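Function Room Owners – Questions and Help
Thread: Breakage fee on hired glasses, who should pay?

msalem_catering
2023-07-22
Hello all. My name is Mahmoud Salem and I run a small function room with my wife. We do engagement parties, christenings and retirement dinners. I have read this forum for a long time but this is my first question, so please excuse me if it was already discussed.

For bigger parties we don't have enough of our own glasses, so we hire them from Pukitz. Last month we had the Van Wyk anniversary dinner and we hired 258 glasses. When they went back, Pukitz charged us for six broken ones and four which they call "chipped, not fit for hire". The customer signed our contract, and in the contract is written that breakages of hired items are passed to the customer. I sent the invoice. Now Mrs Van Wyk is upset. She says that her guests did not break anything and that it was my staff who did it while clearing.

The truth is that I don't know. I was in the kitchen.

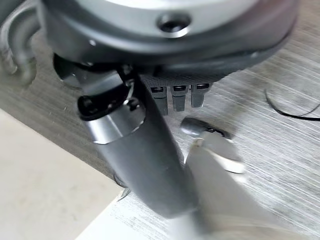 The amount is small and I could pay it myself. My worry is the next time, and also the review. We live from our reviews, and she has already written to me that she will "be honest" online. What do you do in your venues? Do you charge, or do you put it in the price from the start?

teapot_lil
Put it in the price. I had this exact fight in my second year and it cost me a family who used to book every Christmas. These days there's a small glassware charge per head, it's on the quote from the start, and in all this time I don't think anyone has asked me about it.

bantry_hall
Have to disagree with Lil. If you put it in the price, the careful groups pay for the rowdy ones. We take a refundable bond and give it back within the week if everything is fine. People understand a bond. They pay one when they rent a flat.

teapot_lil
A bond for a christening, though? Come on. Grandma is not throwing flutes at the wall.

bantry_hall
You haven't met my customers' grandmas.

msalem_catering
Thank you both. A bond I would find difficult, I must say. Where I come from, if you ask a guest for money in case he breaks something, it is almost an insult. But I understand it is normal here, and maybe I should get used to it.

corkscrew_dee
Did you count them in and check them when they arrived? Pukitz delivered to us in February and a good few were already chipped in the crate. We took photos before anything was unloaded and they dropped the charge without any argument. If you didn't check on delivery, I don't see how you can charge Mrs Van Wyk for the chipped ones at all. The broken ones are a different matter.

msalem_catering
No, we only looked at the top layer. You are right and I am a little ashamed. I will take the chipped ones off her invoice today.

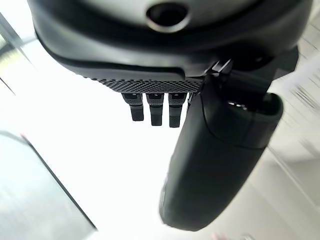

About the clearing, I spoke with my staff and there was one tray which slipped in the hallway. It was our round tray, the smooth plastic one with no handles, and the young man was carrying it with wet hands. He did not want to tell me because he is new. So at least part of it is our fault, and I will write this to the customer. I am now looking at better trays. What I would like is an edge made in the same way as the strip along the palm of that grey hand, with the small raised diamonds close together, because a pattern like this gives the fingers something to hold. Does anyone know a tray with such an edge? I saw Skillow has one with a rubber top, but the rim looks smooth in the catalogue.

corkscrew_dee
We have the Skillow. The glasses stay put on the rubber, but yes, the rim is smooth and I'm not a fan. My husband wrapped ours in bike handlebar tape. It looks a bit home-made but it's good to carry. Change the tape when it gets grubby.

bantry_hall
Tape on a tray that goes through a commercial dishwasher? Your inspector will love that.

corkscrew_dee
They're washed by hand, thank you.

teapot_lil
Smaller trays! Everybody buys the huge ones and then loads them up. Ours hold eight glasses and that's plenty. More walking, yes, but the kids we hire have good legs. And Mahmoud, good on you for owning up to her. Ring her, don't email. It's very hard to stay cross with a person on the phone.

prosecco_pete
Late reading this, but do you use Prilener for your bookings? There's a place in the quote form where you can add hire items on their own line with a tick box for the customer. We wrote "checked on delivery, breakages by guests charged at cost" and they tick it before the deposit is taken. It gives you something to point at later.

bantry_hall
She signed the contract already, Pete. Having something to point at wasn't his trouble.

prosecco_pete
Fair enough. It still helps if it's on its own line. My customers don't read page three of anything.

msalem_catering
I phoned Mrs Van Wyk this afternoon. I told her about the tray and said that I cancel the whole invoice for the glasses. She was quiet at first and then she asked if the young man had cut himself. He had not. She has not mentioned the review again and I did not ask.

For the future I think I will follow Lil and put a small charge per head, and I will follow Dee and check the crates before I sign the paper. Pete, we do use Prilener, but I did not find this tick box. Is it under Quotes or under Items?

prosecco_pete
Items, then the little arrow beside the price. You have to save the item first or the arrow won't show.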